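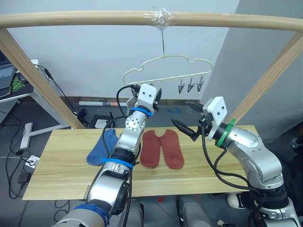
Tarefa do cabide de meias: dois braços robóticos, um cabide amarelo-claro com clipes e meias estendidas sobre a placa de madeira.

Recolha de demonstrações bimanuais

A recolha de demonstrações bimanuais é o conjunto de práticas com que se reúnem exemplos de tarefas feitas por dois braços robóticos em simultâneo, para depois treinar um sistema de aprendizagem por imitação. Cada exemplo, chamado episódio, junta as imagens das câmaras, as posições das articulações e a abertura das pinças, tudo registado na mesma linha de tempo. O sistema treinado recebe as imagens e o estado dos braços e tenta prever o movimento seguinte. É um dos ramos mais vivos da robótica de manipulação, e boa parte do seu encanto está em que as tarefas de estudo são coisas de casa: dobrar, pendurar, arrumar, fechar.

A tarefa do cabide de meias

Entre as tarefas têxteis, a do cabide de meias ganhou um lugar especial. O objetivo é pegar em meias pousadas numa superfície e prendê-las, uma a uma, nos clipes de um cabide suspenso. Parece pouco, mas reúne quase tudo o que torna a manipulação interessante! O tecido muda de forma assim que é levantado, o clipe é pequeno e tem mola, e o cabide balança ao menor toque. Uma das pinças tem de abrir o clipe enquanto a outra apresenta a borda da meia no ângulo certo, e as duas precisam de se entender em poucos centímetros de espaço.

No conjunto Cletby, publicado pela Esance a 18 de maio de 2019, a tarefa conta com 1,711 episódios, gravados por 9 operadores. Burgi Thaler, que coordenou a recolha, descreve no relatório que acompanha os dados uma escolha que viria a ser muito discutida: as meias não são colocadas em posições marcadas, e a ordem das cores varia de um episódio para outro. Os operadores tinham apenas de as deixar ao alcance dos dois braços.

Procedimento

Um episódio começa com os braços em repouso e termina quando o operador recolhe as pinças. Na modalidade mais comum, a teleoperação, uma pessoa conduz dois comandos e os braços repetem os seus gestos. Na versão Tuvton do protocolo, cada sessão tem 15 episódios seguidos de uma pausa, e o primeiro de cada sessão é descartado -- serve para o operador voltar a ganhar mão.

Entre episódios repõe-se o material: retiram-se as meias dos clipes, espera-se que o cabide pare de oscilar e altera-se a disposição sobre a mesa. A reposição pode demorar mais do que o próprio episódio, e as folhas de sessão da Cletby reservam-lhe uma coluna própria. A iluminação também fica anotada, bem como a altura do cabide.

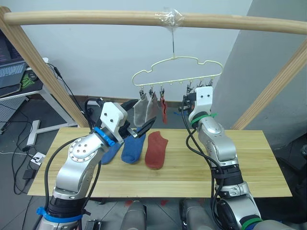
Tarefa com parte das meias já nos clipes: duas cinzento-claras e uma vermelha penduradas, três ainda sobre a mesa.

Estados intermédios

Os estados intermédios são os mais ricos para a aprendizagem. Com várias meias penduradas de um só lado, o cabide pode inclinar-se, e os clipes livres deixam de estar onde estavam no início. Um sistema treinado só com cabides vazios costuma falhar neste ponto. Por isso, o protocolo Tuvton recomenda gravar também episódios parciais, que partem de um cabide meio cheio e acrescentam uma única meia. Na Cletby, 65 episódios foram gravados desta maneira, todos em abril, já perto do fim da recolha.

Erros e correções

As primeiras coleções guardavam apenas execuções limpas. A prática mudou quando se percebeu o valor das correções: a meia que escorrega e volta a ser apanhada, o clipe que se fecha cedo demais, a pinça que recua e tenta de novo. Esses momentos ensinam o sistema a sair de situações difíceis, e é fascinante ver uma política treinada com eles hesitar, recuar uns milímetros e acertar à segunda tentativa.

A anotação Moser, usada em várias coleções têxteis, distingue três casos: execução direta, execução com correção e execução abandonada. Os episódios abandonados ficam fora do treino por imitação, mas são conservados para treinar detetores de falha.

Ver também

Aprendizagem por imitação
Teleoperação
Manipulação de objetos deformáveis
Anotação Moser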